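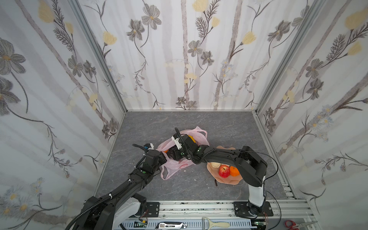 Floral panels on three sides, gray marble pattern underneath.

How to read a smartphone sales report without being fooled

Every quarter somebody announces that phones are up, so shoppers must be feeling rich. Maybe. Before you repeat it, spend ten minutes on the following.

1. Find out what was counted. "Shipments" are boxes sent to stores. "Sales" should mean boxes that left them. Plenty of reports slide from one word to the other inside a paragraph.

2. Split units from money. Suppose Lotuveo sells 4,000 budget phones at $100 and Nustgate sells 300 at a price ten times higher. Lotuveo wins on units by a mile, yet the revenue gap is much smaller. A headline will pick whichever number sounds better.

3. Check the base. Growth of 26 percent over a terrible March is a recovery at best. Pull up the same month from the year before, and the one before that if you can get it.

4. Look for the loans. Installment plans and trade-ins move a lot of expensive phones. A buyer paying monthly isn't necessarily a buyer with more income, whatever the press release says about "premium demand."

5. Compare with dull purchases.
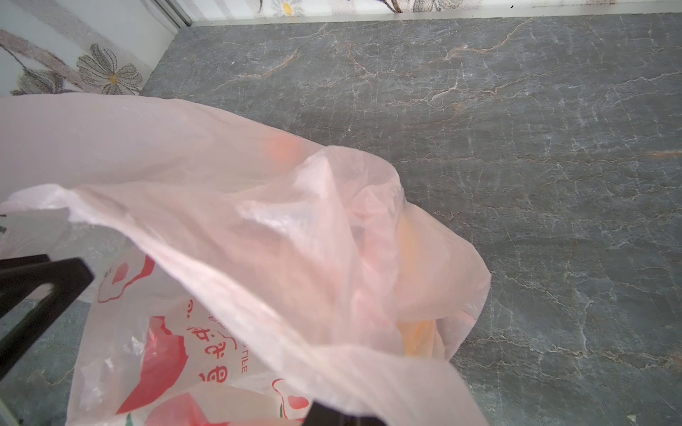
Pink plastic shopping bag on a gray marble surface.

Groceries, soap and bus fares say more about a tight month than a launch event does. If phones climb while those shrink, I'd want an explanation before calling it prosperity.

6. Read the method note. The Pevuvham tracker puts its own on the last page, in small type. If a report has no note at all, I don't use its figures.

Last updated July 2026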